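News from the Florau Swap Table

A black cap, a rattan coaster and plenty more on the blue cloth

Well, the swap table is back for the autumn, and what a lovely muddle it is already! Jhun Fajardo has been bringing things down since the start of the month (he is clearing his mother's old kitchen, bless him), and I have my eye on the round coaster and the white spoon, though I promise to let everyone else have a proper look first.

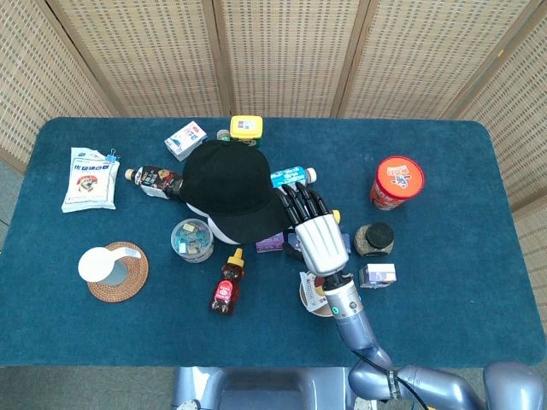
On the table now: bottles, tubs, a cap and a pot of colourful clips.

Bring whatever you no longer need, lids on tightly please, and take home whatever you fancy. Timothée Renaud will be making the tea, and we shall carry on until December if the cupboards of Florau hold out.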